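Gridgate personal safety alarm and app: review
28 November 2023

The box says "peace of mind on every street", so I was wary before I had the lid off. Gridgate is a small clip-on alarm with an app behind it. Pull the cord and it shrieks, sends your location to two people you've picked and begins recording sound on your phone. The recording is the part they push hardest, as "evidence the police can use".

I used it for most of the autumn, largely on the walk between Renilstead station and my flat.

The alarm itself is loud. My neighbour Kulap Ongart heard it from her kitchen with the windows shut, and was not pleased. The cord takes a firm tug, so it won't go off in a coat pocket, though with gloves on I missed it twice.

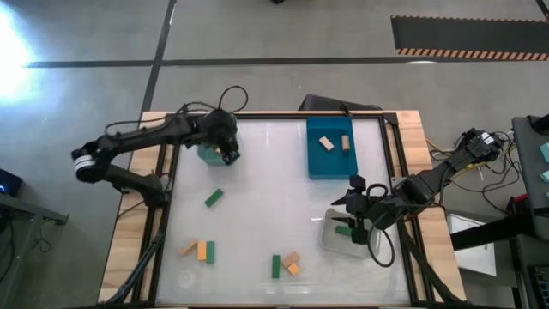 The app is where I lost patience. Of my test alerts, the ones sent outdoors got through quickly, but one sent from the station underpass turned up 92 seconds later, showing me on the wrong side of the tracks. The makers blame phone signal. Fair enough, but underpasses are where people worry.

As for evidence, I asked Sorin Grecu, who spent years as a solicitor's clerk in criminal defence. He wanted to know who holds the file, whether it can be edited and who would come to court to say it hadn't been. The leaflet covers none of this. The terms, all 204 clauses of them, say recordings are deleted after a month unless you pay for the yearly plan. Plenty of cases take longer than that to reach anybody's desk. You can save a copy to your phone, but the saved file loses its time stamp, and I'd have thought the time stamp was the whole point.

Support told me a fix had been promised in May. I'm still waiting for it.

The Prirham alarm costs a good deal less, makes much the same racket and has no app at all. I've gone back to mine. If you want your location shared, most phones will already do it for nothing.

Good: very loud, solid clip, battery lasted well.
Bad: slow alerts in poor signal, vague legal claims, yearly fee.
Score: 2 out of 5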